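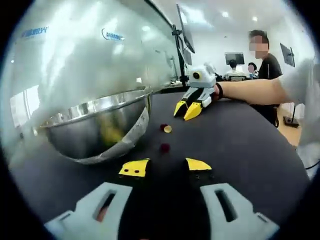 What do you get out of an open day if you don't build robots yourself? A couple of hours close to people who do, with time to ask them anything.

Hi all,

Back from the Olanow open day and still a bit giddy! My favorite part was the table with the hand-held grippers, the ones with yellow fingertips. Small round things, dark red and yellow, were lying on the dark gray tabletop next to a big steel bowl, and picking one up with a gripper is much more fun than it sounds. I was clumsy for the first few tries (well, more than a few) and then my hand sort of got it.

On June 8, 2021, the Grastach list admin wrote:
> Olanow has 40 places left for the open day. Please
> reply on the list if you want one. Has anyone been
> to the Tagle demo? Is it worth the extra hour?

On the Tagle demo: yes, stay for it. It's the sorting arm, and they let it run while they talk, so you can walk right up to the barrier and watch. The talk said 329 practice runs went into it - I had guessed 1000.

Fekwood is planning a visit day in November. I'd go again in a heartbeat, and I have two free seats in my car if anyone wants to share the drive.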